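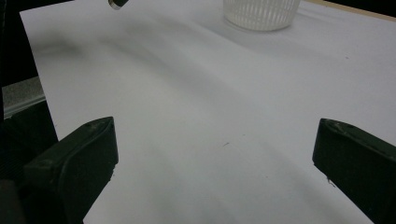
Fig. 4. Paper laid flat on a tabletop.

Section 4: Paper, and how to get it through the Drumbridge

You have levelled the bed, hung the drum and found the second washer. The Drumbridge tabletop relief press is now ready for something to print on. Cremilda Lacerda wrote the original of this section in a single paragraph, which our customers have asked us to expand. Arlindo Bezerra did the expanding, so blame goes to him.

4.1 Choosing a sheet

The press takes sheets up to 744 mm long. It will also take longer sheets, in the sense that it will pull them in, and you will then spend your Thursday evening with the side plates off.

Any cotton or kozo printmaking paper will do nicely. Wonus Smooth is the house paper and comes in packs of 30. Office paper prints perfectly well for a first proof and has the advantage that you won't grieve for it. Avoid anything with a glossy coating. The ink will sit on top looking pleased with itself and come off on your sleeve some days later.

4.2 Flattening

Paper that has lived in a tube remembers the tube. Faint ripples will press out under the drum. A proper crease won't, and it will show up as a white line across the best part of your print.

1. Wipe down a table larger than the sheet. Check for crumbs. Check again if you have children.
2. Lay the sheet with its smoother side down.
3. Cover it with a clean blotter and a board, and put some weight on the board. Phone books were ideal, back when there were phone books. Paint tins are fine if the lids are on.
4. Leave it for 12 hours. Overnight counts.
5. Lift the board straight up. Dragging it sideways will undo most of the above.

Note: Look along the sheet at a low angle with a lamp at one side. Overhead light is kind to paper and will hide every dent in it.

4.3 Damping (heavier papers only)

Skip this step for anything lighter than 200 gsm.

1. Fill the spray bottle with cool water. The bottle in the kit is labelled WATER on one side so you don't fill it with something else.
2. Mist the back of the sheet from arm's length, using four or five passes.
3. Slide the sheet into the plastic sleeve and wait 30 minutes.
4. Blot both faces. The sheet should feel cool and limp, with no shine anywhere. If it shines, blot it again.

Caution: Never damp a sheet while it is on the press bed. The bed is steel. We sell replacement beds, and we would prefer you didn't learn what they cost.

4.4 Setting the registration pins

1. Loosen both Barros clips a half turn. A full turn releases the spring, which will end up under the fridge.
2. Slide the left pin to the mark for your sheet width. The scale is in millimetres on the front rail and in inches on the back rail, as a courtesy to older print clubs. Use one or the other.
3. Match the right pin to the left.
4. Tighten the clips until they stop moving. That is tight enough. The clips are brass and the screwdriver will win.

For the square format most people use for cards, set the pins at 254 mm, which is the same place as the 10 on the back rail.

4.5 Loading

1. Wash your hands. You have just been handling ink, whatever you think.
2. Pick up the sheet by two opposite corners and let it sag in the middle.
3. Set the near edge against both pins, then lower the rest onto the inked block in one go. If it lands crooked, leave it. Peeling it back and trying again gives you two faint prints on one sheet, a look that went out of favour some time ago.
4. Lay the Wivari felt on top, fuzzy side up. The fuzzy side is the one the cat prefers.
5. Turn the handle at a steady walking pace. Don't stop halfway to see how it's going.

Caution: Keep ties, scarves and long hair clear of the drum. The gearing is low and the press is in no hurry, but it is very thorough.

4.6 If the sheet skews

Check the pins first, then the felt, then whether the table itself is level. A wandering sheet is usually down to one clip left loose. If all three are in order and the sheet still pulls to the right, back off the right pressure screw by a quarter turn and run a proof on office paper.

Drying racks are covered in Section 5. Until you have read it, a clothesline and pegs will do, preferably indoors.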